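首页 图集 厨房 收纳 旅行 留言

篮子们的搬家记(图集,边理边写)

2024年4月8日

搬进508已经有一阵子了,纸箱拆得差不多,家里还是乱。我一直说要给新屋子做一页图集,结果每次坐下来挑照片都挑到一半就跑去整理抽屉,整理完抽屉又觉得刚才那张照片里的抽屉已经过时了,得重拍(就这样拖了好多天)。今天干脆不挑了,想到哪儿写到哪儿,话多图少,请多包涵,反正老读者都知道我打字比按快门勤快。

这一页的主角是篮子。对,就是那种到处都有的、塑料的、布的、藤的、铁丝的篮子。我从Telterbridge搬到Stundville,大件家具没带几样,篮子倒是一个没舍得扔,搬家的师傅拎着一摞套在一起的篮子上楼,问我是不是开店的。我说不是,就是喜欢!

篮子这个东西,我妈那一辈叫"筐",我外婆叫"篓",到了我这里统统叫篮子。叫法不讲究,用法倒是越来越讲究了,下面一个一个说。

门口:装零碎的浅篮

先从进门说起。门口那块地方窄得很,两个人同时换鞋就要撞头,所以鞋柜只能选最瘦的那种,柜面上放一个浅浅的藤篮,钥匙、门卡、口罩、快递小票,全往里一扔。以前在Telterbridge的时候,我用的是一只陶盘,好看是好看,可是钥匙丢进去那一声脆响,半夜回家能把自己吓一跳。换了藤篮以后安静多了,代价是小东西会卡在缝里。有一回一枚一字夹卡进去,我拿牙签挑了好久,最后还是把篮子倒过来拍出来的。

底下我垫了一块旧棉布,剪的是一条不穿的格子睡裤。布边没锁,毛毛的,洗过几次之后线头越来越长,我想着哪天踩一道边,想了快一年了。就这么用吧。

这个篮子每隔几天要清一次,不清的话小票会长到篮子外面来。我的办法是泡茶等水开的那几分钟去清,水开了就停,清到哪儿算哪儿。别笑,真的管用,比专门腾出一个下午来整理要轻松得多,因为专门腾出来的下午我一定会躺下。

雨伞不进篮子。试过,长柄伞插在高篮里,伞尖滴下来的水积在篮底,过几天一股味道。现在伞挂在门后的钩子上,下面放一只浅托盘接水,托盘是烤蛋糕的旧模子,底都刮花了,烤东西粘得要命,接水刚刚好。

厨房:干货篮和它的脾气

厨房里篮子最多,也最容易出事。

干货那只是方的,铁丝编的,刷了白漆,放在吊柜最下面一层。木耳、香菇、虾皮、紫菜、一袋总也吃不完的莲子。以前我把它们全倒进玻璃罐里,一排一排摆得很整齐,拍照发出来大家都说漂亮。可是罐子一旦摆满,后买的就没地方去了,只好连着袋子塞在罐子后面,塞着塞着就忘了,等翻出来,虾皮已经是去年的虾皮。后来我想通了,袋子就让它做袋子,夹上夹子,竖着插进铁丝篮,像唱片店里翻唱片那样翻,一眼就看见缺什么。

夹子我推荐晾衣服的那种小木夹,弹簧紧。专门的封口夹我也买过,长长的一条,合上的时候要使劲按,按到一半另一头又翘起来,我跟它较劲较了一个冬天,现在它在抽屉最里头反省。

给刚开始囤干货的朋友提个醒,香菇别一次买太多。我上次在Brovora的集市上看见花菇开得漂亮,脑子一热,称了3000克。摊主问我要不要再想想,我说不用!扛回来才发现这玩意儿轻归轻,体积大得吓人,铁丝篮放不下,吊柜放不下,最后占了半个衣柜,那一个月我的毛衣都是香菇味的。送人送掉一大半,剩下的炖鸡、包包子、切丁炒酱,吃到春天才见底。

香菇酱的做法有人留言问过,顺手写在这里。泡发的香菇挤干,切成小丁,取100克黄豆酱,一点冰糖,油要比你觉得合适的再多一些。小火慢慢炒,炒到香菇丁边上有点焦,酱色发亮,油从底下冒小泡,就可以关火了。喜欢辣的在放酱之前下辣椒面,油温别太高,辣椒面糊了整锅都是苦的。装瓶子的时候瓶子一定要干透。拌面、抹馒头、夹在白煮蛋里,都好。

葱姜蒜单独一只小竹篮,挂在窗边,通风。姜我会拿纸包一下,蒜就随它去,发芽了就掐一段下来炒蛋。土豆不和洋葱住在一起,我奶奶教的,说放一块儿都坏得快,我照做了这么多年,没有反过来试验过。

水果篮:一个反复失败的故事

水果到底要不要摆出来,我和自己吵了很多年。摆出来吧,好看,路过就会顺手吃一个;可是香蕉一旦摆出来,三天之内必须吃完,不然就要做香蕉面包,而我们家的香蕉面包已经做到了看见就想叹气的程度。

现在的办法是只摆当天和明天要吃的,其余的进冰箱或者阳台。水果篮用的是一只圆的浅筐,很大的孔,好冲好洗。苹果底下不垫东西,桃子底下垫一层布。柚子太重,直接搁在旁边,它自己站得住。

说到柚子,柚子皮别扔,切成条晒干,放鞋柜里去味。晒的时候也要用篮子,扁的那种竹匾最好,没有的话拿烤网代替也成。我晒过一次用了塑料盘子,底下不透气,翻面的时候发现长了小绿点,全倒了,心疼。

卫生间:潮气是敌人

卫生间没有窗,换气扇又老,声音像一台拖拉机。藤的竹的在这里通通待不住,我牺牲过一只很好看的藤篮,不到一个季节底下就长了黑点,刷也刷不掉,晒也晒不好。从那以后卫生间只放塑料的,而且一定要带孔,一定要离地。

洗发水护发素我都装在一只长方形的孔篮里,洗澡的时候整篮拎进去,洗完整篮拎出来,挂在毛巾架上沥水。听起来麻烦,做起来是一个动作的事。最大的好处是擦台面的时候不用一瓶一瓶挪开,拎走一篮,抹一把,再放回去。以前那些瓶底圈圈印,我用小苏打蹭过,用白醋蹭过,用旧牙刷蹭到手酸,现在根本没有机会长出来。

孔篮也会脏,这个要说清楚,孔眼里会积一层滑滑的水垢。我的洗法是放一盆温水,倒一点柠檬酸,整只泡进去,去看一集电视剧,回来拿软毛刷顺着孔刷,冲干净倒扣。瓶刷也行,那种细细的、洗吸管的刷子更好,一个孔一个孔捅过去,特别解压,我有时候心情不好就去洗篮子。

抹布和海绵又是另一回事。海绵放在篮子里容易闷,我用夹子夹着挂起来。抹布用完搓一把,摊开搭在篮子边上,别团起来,团起来的抹布第二天那个味道,啊,不提了。

衣柜:布篮的来龙去脉

布篮是搬来之后才开始用的。原来的衣柜有抽屉,现在这个没有,只有三层隔板,衣服叠好摞上去,抽一件倒一摞,我忍了一个星期就不忍了。

先买了两只最便宜的布篮,没有骨架,软塌塌的,装上毛衣还像个样子,毛衣一拿走它就瘫在那里。后来往里面插了硬纸板,裁的是搬家的纸箱,四面加一个底,立刻挺起来了!纸板裁的时候要比篮子内壁小一点点,布才不会绷得起皱。接缝的地方贴一圈纸胶带,免得毛边勾衣服。

袜子内衣不叠,分开扔。我知道有很多人会把袜子卷成小寿司排排坐,我也学过,坚持了两次洗衣服的工夫。现在一只篮子装深色,一只篮子装浅色,早上闭着眼睛也能摸出一双来(颜色深浅有时候不完全一样,穿着鞋谁看)。

围巾帽子这些季节性的,进带盖的篮子,放最高一层。盖子上贴一条纸胶带写字。写字的时候请写得具体一点,不要像我以前那样写"杂物",后来柜子里一共出现了好几只"杂物",每次找泳镜都要全部搬下来一遍。

书桌边:线材的归宿

线,家家都有的一团乱麻。充电线、耳机线、不知道是什么东西上面拆下来但是总觉得哪天要用的线。我在Barbu那边住的时候,有一整个鞋盒都是线,搬到Telterbridge跟着去了,搬到Stundville又跟着来了,三座城的线,盘根错节。

这回下定决心理一次。每根线插上去试,不认识的先放一边,放满一个月没人来领就送去回收。剩下的每根绕成小圈,用面包袋上的那种扎丝扎住。装进浅篮之前,我拿卡纸做了隔板,插成田字格,哪一格放哪一类,这样伸手就有。篮子不能深,深了就会叠,一叠又成了一团。

顺便说一句,扎丝比尼龙搭扣好用。搭扣会粘毛衣,会粘头发,会粘一切你不想让它粘的东西。

粉色的这只

好了,终于轮到它。我心里一直偏心的就是粉色的塑料篮,带孔,很淡很淡的粉,搁在灰白的台子上特别好看。颜色这件事我以前是不在意的,总觉得收纳用的东西白的透明的最保险,不会难看。可是满屋子都是白的之后,早上起来看着有点像诊所,加一点点粉,人就松下来了。下面这张它只肯露一个角,在右上边。
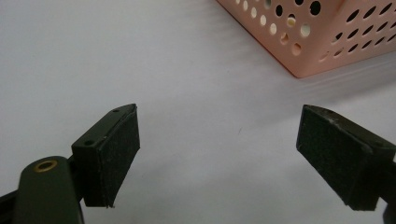
怎么挑一只孔篮

留言里问得最多的就是怎么挑,那我就唠叨几句,都是花过冤枉钱的经验。

先用手摸一圈篮口。便宜货的毛病多半在这里,模具合缝的地方会留一道细细的棱,平时不觉得,装满了东西一拎,那道棱就硌在手指上。摸到刺手的直接放回去。如果已经买回家了也别急着丢,拿磨指甲的那种小锉条,顺着棱轻轻磨几下,再用湿布擦掉粉末,照样能用好久。

再看孔。孔太大,小东西漏;孔太小,水沥不干,灰也难洗。我的土办法是拿一支铅笔去捅,能轻松捅过去的大小,装洗浴用品和蔬菜都合适。装发卡、棉签、茶包之类的,要么换实底的,要么在底下铺一张裁好的硅油纸。孔的形状我没有偏好,圆的方的都行,花形的好看但是容易藏灰,尤其花瓣尖尖那几个角。

然后捏一捏侧壁。捏得动但是马上弹回来的最好。硬得捏不动的那种,冬天磕一下就裂,我有一只就是从洗衣机上掉下来,当场缺了一个角。太软的又托不住重量,装几瓶洗发水,中间就往外鼓,鼓着鼓着就从架子上滑下来了。

还要闻。别不好意思,在店里就凑上去闻。味道冲的放通风处晾几天能好一些,可是有的晾到天荒地老还是有味儿,那种不要拿来装吃的。

最后一件事,买之前量尺寸!量柜子,量隔板之间的高度,量你打算塞进去的那瓶最高的洗衣液。我吃过不少亏,眼睛觉得正好的,回家一比永远差一个指头。现在我包里常年塞着一卷裁缝用的软尺,在店里拉开来量,旁边的人看我像看神经病,看就看吧。

标签这回事

标签我贴过很多种。打印的贴纸最整齐,换内容的时候撕得最痛苦,胶留在篮子上,粘一层灰,黑黑的一圈。手写的木牌挂着好看,一拿篮子它就晃,晃几天绳子松了,掉在柜子后面。现在固定用纸胶带加油性笔,撕下来干干净净,换一条几秒钟的事。

孔篮上贴不住胶带,孔太多,粘的面积小。我的做法是剪一小块卡纸,打一个洞,用棉线从孔里穿过去系个结。线选粗一点的,细的容易勒断。字写大一点,我家里有人不戴眼镜就什么也看不见(就是我)。

有人问要不要按颜色分类,粉的放什么,白的放什么。我试过,粉的归卫生间,绿的归厨房,白的归衣柜,撑了没多久就乱了套。哪只空着就用哪只,人才不会累。唯一不混的是装过清洁剂的,那只永远不回厨房,我拿油性笔在底下画了个大叉。

阳台:晒和晾

阳台朝南,是这套屋子我最喜欢的地方,虽然只够放一把椅子和一个晾衣架。洗衣篮原来放在卫生间门口,天天绊脚,后来挪到阳台门边,脏衣服多走几步路,换来的是门口清清爽爽。

洗衣篮我要两只,一只放要手洗的,一只放直接进机器的。刚开始总有人放错(又是我),后来把手洗的那只换成小的,装不下几件,满了就逼着自己去洗。小的好,大的手洗篮会变成一座山,山底下压着我去年春天的丝巾。

夹子篮挂在晾衣杆上,用的是一只带钩子的小孔篮。下雨天要记得收,不收的话铁弹簧生锈,锈印子蹭到白衬衫上洗不掉。用草酸能去掉一点,不过草酸伤手,要戴手套,我嫌麻烦,那件白衬衫现在拿来当睡衣。

种葱也用篮子。旧的孔篮里面铺一层无纺布,装土,浇水多了自己会漏,比花盆省心。菜市场买来的小葱,根剪下来留两三指长,插进去,过几天就冒新芽。我种过一轮大蒜,一轮小葱,一轮香菜,香菜失败了,一棵都没出,我怀疑种子放太久。底下要放接水盘,别学我,第一次浇水浇到楼下人家的被子上去了,拎着一袋橘子去道的歉。

坏了的篮子怎么办

舍不得扔的毛病在这里要坦白一下。裂了一道缝的,我会用烧热的细铁丝在裂缝两边烫几个小洞,然后用鱼线来回缝几针,像缝伤口一样。烫的时候开窗,那个烟不好闻。缝好的篮子装轻东西没问题,我有一只缝了三道的,装毛线球,还挺有样子。

提手断了的,换成布条。拿旧T恤裁的,三股编成辫子,从孔里穿过去打结,拎起来比原来的还软和。颜色可以配一配,我有一条是灰白蓝三色的,被朋友看见要走了。

藤篮松了口的,泡一泡水,趁软把断头塞回去,用夹子夹着晾干。不要用胶水,我用过,干了以后硬硬的一坨,旁边的藤反倒被它扯断了。

实在救不回来的就送去回收,送之前拆掉铁的部分。我通常会在门口放上几天再送,算是告别。

钱的事情

有人私信问这么多篮子花了多少钱。没有细账,大部分是零零碎碎攒的,旧货摊上淘的,别人搬家不要的。唯一一次大手笔是在Brovora,一只老竹编的提篮,带盖,摊主开口要1000,我在摊子前面转了三圈,走了,走到车站又走回去,还了半天价也没还下来多少,还是买了。它现在放在客厅,里面装着毯子,谁来了都要摸两下。

贵的那只我不太舍得用,便宜的天天用,用坏了也不难过。要是让我重新来一遍,我会少买几只大的。大篮子的问题是什么都能装,于是什么都装,装到最后搬都搬不动。中等大小,一只手能拎起来的,最实用。

留言里的几个问题,一起回了

问套起来收的篮子拔不开怎么办。这个我太懂了!夏天热,塑料会咬在一起。两只之间垫一张报纸再套,就不会咬。已经咬住的,里面那只装冰水,外面那只泡热水,等一会儿再转着拔,别硬拽。

问发黄的塑料能不能变白。我试过太阳底下晒、泡双氧水,有一点点效果,过阵子又回去了。浅色的东西要接受它会变,尤其放在窗边的。

问猫喜欢躺篮子怎么办。我没养猫,但是我朋友家的办法是给猫专门放一只,放在它最爱待的地方,里面垫上你穿过的旧衣服。听说猫还是更喜欢装着干净衣服的那只。

问冰箱里能不能用孔篮。能,蔬菜那层特别合适,底下垫一张厨房纸,湿了就换。要注意别塞得太满,后面出风口堵住了,靠里的菜会冻成冰片。我冻过一整把菠菜,拿出来叮叮当当的,煮了个汤,味道居然还行。

问孔篮能不能进洗碗机。看底下的标志,没有标志的我一律手洗。我有一只绿的,进过一次,出来之后四个角有三个着地,放在哪儿都一晃一晃的,拿来装毛线,倒像个摇篮。

问玩具怎么收。矮的,不带盖的,孩子自己够得着的。我侄女来住的那几天,我把积木装在一只浅孔篮里,她玩完了自己往回扔,扔一块喊一声"进",喊了一个下午。带盖的那只她打开一次就再也没有合上过。

后面还想理的地方

床底下还没动。那里有两只带轮子的扁篮,装的是过季的被套,推进去容易,拉出来要趴在地上够,我想给它们各系一根绳子。药箱也该理了,过期的挑出来,退烧药和创可贴放在最上面。还有相册,散的照片太多,一张张夹进去估计要花好多个晚上,先装在篮子里吧。

下一页大概写瓶瓶罐罐,我已经把窗台上那排洗出来晾着了,盖子配不上的有一大堆,得一只只试。

最近更新
窗帘太长,我自己改短了
Stundville的春天菜市场
Barbu旧书摊一日
从Telterbridge带来的老砂锅
香菇吃到第几天(连载)
给阳台换了一把椅子

上一页 下一页 返回图集 回到顶部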